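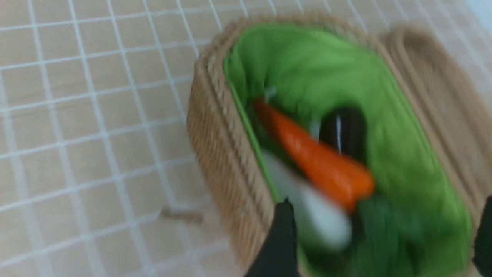

How often do you clean the fingertips on a two-finger gripper?

Every 3000 closes, or sooner if it starts dropping the carrot. It always starts with the carrot.

2/ This is the maintenance thread for the Zernel arm, which a few of you asked for and the rest of you will now have to scroll past. One arm, one table, two black fingers, one wrist camera. The cell software is Joltow. The opinions are mine and the skinned knuckle is also mine.

3/ Fingers first. Isopropyl on a lint-free cloth, wipe from the base to the tip, let them dry with the jaws open. Do not use the citrus degreaser from under the sink. I used the citrus degreaser from under the sink in March and the arm spent an afternoon flinging produce like a toddler in a high chair.

4/ Then the finger screws. Two per finger, and the left pair always backs out first. I have a theory about this involving the direction of the basket approach and I've been asked to stop sharing it at lunch. Blue threadlocker, small torque driver, paint pen across the head so you can see at a glance if it's moved.

5/ Wrist camera. Blow the dust off the lens before you touch it with anything. Check the bracket for wiggle. If the pictures are smeary while the arm is moving, that's exposure, so shorten it and turn up the lights before you go blaming the lens. I have cleaned a perfectly clean lens 12 times in one morning. It got no cleaner.

6/ The cable. Oh, the cable. It runs down the forearm and wants very badly to be pinched at the wrist. Leave a service loop, use hook-and-loop ties and not zip ties, then jog the wrist to both ends of its travel and watch the loop the whole way. If it goes tight anywhere, start again. You will start again.

7/ Table. The cloth has a grid printed on it, very handy for squaring things up until the cloth itself creeps. Tug it flat, tape the corners underneath, and run the touch-off again. If you've moved the cloth and skipped the touch-off, the arm will go confidently to where the lemon used to be.

8/ Reset layout before a test run: basket on the left with the lid off and propped behind it, veg in the green lining, leafy plate of fruit on the right, foam cubes in the open bit. The drawstring at the front of the basket is the thing to watch. A finger that catches the toggle takes the whole basket for a drive.

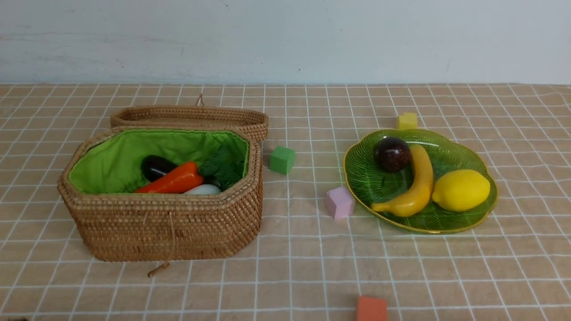
9/ Grip force. Joltow ships with a default that Dretetti, who sold us the fingers, describe as "conservative". It's conservative if you're picking up a brick. Foam cubes want a lot less. Start low, creep up until the cube stops slipping, save it under a name you'll recognize in six months. Mine is called cube_final_2. I know.

10/ Homing. After any of the above, power down, wait, power up, home it with your hand near the stop button. Last week it sat at 59 percent of the homing routine and stayed there through an entire coffee. Loose connector at the base. Reseated it, carried on, told everyone it was a firmware thing.

11/ Spares worth having in the drawer: a set of fingertip pads, the wrist cable, finger screws, one more wrist cable. Maluleke will ship the cable quickly if you phone and at a geological pace if you use the web form.

12/ Someone's already asked if the arm has a name. It does, and it's not one I can post. Back at the bench at seven tomorrow to redo the left finger screws.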